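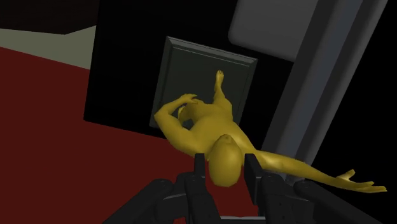 Tips from the Skelton care wing, now that the lifting arm does part of the shift. Typed on break so excuse the mess.

Run every new move in the simulator first. All of it, start to finish. Then again with the arms in a different position – people don't lie neat.

Pillowcases: fold in thirds, open end away from the arm. Stops them snagging.

Wipe grip pads with a damp cloth, mild soap. No bleach, it makes the rubber go chalky. Dry with a old T-shirt.

Keep talking to the resident. Pavithra noticed we'd all gone quiet and were watching the screen instead.

Backs are better. Mine anyway. But two of us still stay in the room, and Dirceu wants that written on the rota so it doesnt get trimmed later.

Night shift – put the charger on its own outlet, not the kettle's. Up to 20 minutes for a top-up.

Stop button: tape a bright strip next to it. New people find it faster.

Spare pads are in the linen closet, bottom shelf, behind the Telano box.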